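When a Robot Joins the Kitchen Crew
September
By Sharada Venkataraman
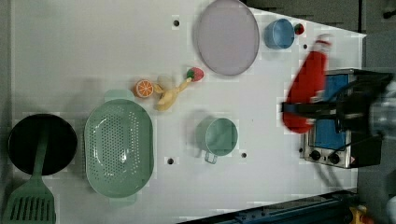

A robot gripper at work over a white table set with kitchen things and toy fruit.

A robot is a machine that can sense something, make a decision and then move. A toaster moves the toast up when the time is over, but it does not sense where the toast is. A robot has to. This article is about robots that handle kitchen things, and about the people who work next to them.

Automation is the word for giving a job, or part of a job, to a machine. It is an old idea. A dishwasher is automation. So is a bread slicer. These machines do one thing, and the work has to be brought to them. A robot arm is different in one respect: the same arm can be given many jobs, if someone prepares it for each one.

The workplace

Clirton is a company that cooks lunches for schools. Its kitchen sends out 900 lunches every school day. The work starts at 5 in the morning and the last truck leaves before 11. After that, everything that was used has to be washed, dried, sorted and put back on the right shelf.

Sorting is the part that takes longest. A kitchen owns a great many objects, and they come out of the washer mixed together. Pans go to one place, cups to another, spatulas to a third. A person standing at the sorting table picks up each object, looks at it, turns it the right way and puts it down. Then the person does the same thing again. The Clirton crew used to take turns at this table, because an hour of it makes the wrists and shoulders sore.

Two years ago Clirton began to use a robot arm at the sorting table. The crew named it Surus, after an elephant in an old story about a war. The name is written on its base in marker.

The parts of a robot arm

An arm like Surus has several joints. A joint is a place where the arm can bend or turn, in the same way that your elbow bends and your wrist turns. Inside each joint there is a motor. There is also a sensor that measures how far the joint has turned. The computer reads all of these sensors many times each second, so it always knows what shape the arm is in.

At the end of the arm is the gripper. Yours is called a hand, and it is a much better one. Your hand has skin that can feel pressure, heat and slipping. Many grippers have no skin of this kind. They close until the motor meets resistance, and the computer works out from this that something is being held.

The third part is a camera. The camera sends a picture to the computer, and the computer has to decide which parts of the picture are objects and which part is table.

Why a cup is hard

Picking up a cup seems easy to you. You learned it before you could talk, and you have forgotten the learning. For a robot it is a chain of small problems.

First, the robot must find the cup. From straight above, a cup looks like a circle. A plate also looks like a circle, and so does the inside of a frying pan. The computer has to use size, color and shadow to tell them apart.

Second, it must choose a place to hold. A mug can be held by the rim or by the handle, but the handle may be pointing in any direction. A plate is flat and has only a thin edge to grip. A colander has holes in it, and through the holes the camera sees whatever is behind. A spatula lying across a pan is two objects, although a computer may take them for one object with a strange shape.

Third, it must plan a path. The gripper has to reach the cup without knocking over anything on the way. If there is a toaster oven on the table, the arm must go over it or past it.

Fourth, it must use the right amount of force. Too little and the cup slips. Too much and a soft thing is squashed. This is one reason why toy fruit is useful for practice. A real strawberry can be crushed, and it changes from day to day as it ripens. A toy strawberry is the same shape on Friday as it was on Monday.

How a robot learns a job

There are two common methods. In the first, a programmer writes down every movement. Move to this point, close the gripper, lift, turn, lower, open. This works well when each object is always in exactly the same place, as in many car factories. It works badly on a kitchen table, where nothing is ever in quite the same place twice.

In the second method, the robot is shown examples. A person guides the arm through the job, using a controller, and the computer records the camera pictures and the movements together. Then the objects are moved to new places and the person does it again. For the job of picking up a mug, the Clirton team recorded 200 examples. Afterwards the computer looked for patterns in the recordings: when the camera sees this, the arm moves like that. This is called training, and the recordings are called training data.

The objects are mixed on purpose. If the mug were always next to the plate in the examples, the robot might learn to look for the plate and not for the mug. Different colors help too. So do things that do not belong in the job at all, since the robot must also learn to leave them alone.

The people at the table

The person who guides the arm at Clirton is Meriem El Fassi. She worked at the sorting table for six years before the robot came. Her job title is now robot operator. I visited her on a Tuesday and asked her what the difference was.

"Before, I moved the cups," she said. "Now I watch the cups being moved, and I move the ones it gets wrong."

Her day is divided into parts. In the first part she checks the machine. She looks at the cables, wipes the camera lens, and presses the red stop button to make sure that it stops the arm. In the second part the robot sorts and she stands nearby. When it drops something or cannot decide, a light comes on and she takes over. In the last part of the day she records new examples of whatever went wrong.

It helps that she knows the kitchen. An engineer can tell you how fast a joint turns. Meriem can tell you that the lids stick together when they are warm, and that nobody can find the small sieve if it goes on the top shelf. The engineers at Fornau, the company that looks after the arm, write down what she tells them and change the instructions to match.

What changed and what did not

Four people used to share the sorting work. One of them is Meriem. Two moved to the cooking side, where Clirton was short of help. The fourth, whose last name is Ríos and who asked me not to print the first one, did not want to change jobs inside the kitchen and left to work in a bakery.

This is worth understanding. When a machine takes over part of a job, the results are not the same for everyone. Some people get work that they like better. Some have to learn new things, and learning takes time and can be tiring. Some lose a job that they were used to. A company can make this easier by telling people early, by paying them while they train, and by asking them what they would like to do next. Clirton did the first two. The crew says it could have done more of the third.

Some things became better. Fewer people have sore wrists. Other things became worse. The arm is slower than a person, so it has to run for longer. Its motors hum. Talking was also part of the old job, and Meriem says the sorting table is quieter now than she would like.

Some things did not change at all. People still cook the lunches, taste the soup and decide whether a pan is clean enough. They also still wash the biggest pots by hand, which are too heavy for the arm to lift.

Safety rules

A robot arm does not know that you are a person unless it has been given a way to tell. It can move quickly and it does not get tired. For this reason there are rules, and they apply to everyone, including the engineers.

Stay behind the line on the floor while the arm is moving.
Press stop before you reach onto the table.
Tie back long hair and take off scarves.
Do not assume that an arm standing still is switched off. It may be waiting.

Something to try at home

You can find out what it is like to be a gripper. You need a pair of kitchen tongs, a scarf and some things that will not break: a plastic cup, a wooden spoon, a sponge, an orange.

Put the things on a table. Pick up each one with the tongs and place it in a bowl. Notice which ones are difficult and where you had to hold them. Then ask a friend to cover your eyes with the scarf and tell you where to move, using only the words left, right, forward, back, up, down, open and close. Your friend is now the camera and the computer, and you are the arm. It took my nephew 18 tries to get the spoon.

Words used in this article

Automation – giving a job or part of a job to a machine.
Gripper – the part at the end of a robot arm that holds things.
Joint – a place where the arm bends or turns.
Operator – a person who runs a machine and takes over when it needs help.
Sensor – a part that measures something, such as light, distance or force.
Training data – the recorded examples that a computer learns from.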